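Trurkau open house, May

Tarigan has its showroom on the second floor of the old Justska building, a seven-minute walk from the station. Over 80 people had signed up.

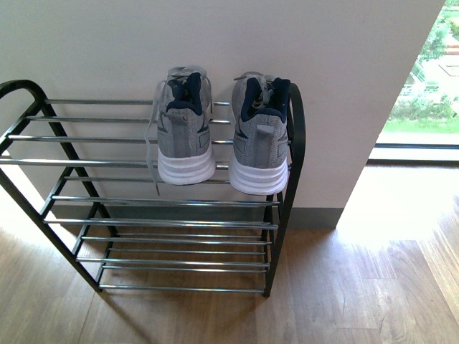
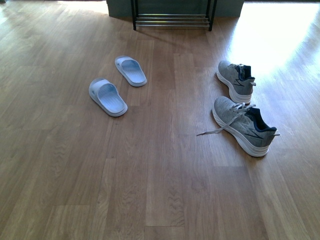

Tuneo makes the hallway furniture and had the last room on the tour. I wanted to see how its pieces take up space by a door. The black shoe rack has metal rails and would suit my narrow entry. Coffee was served until 4.

19 comments | 592 shares

We use cookies. Accept

Back to top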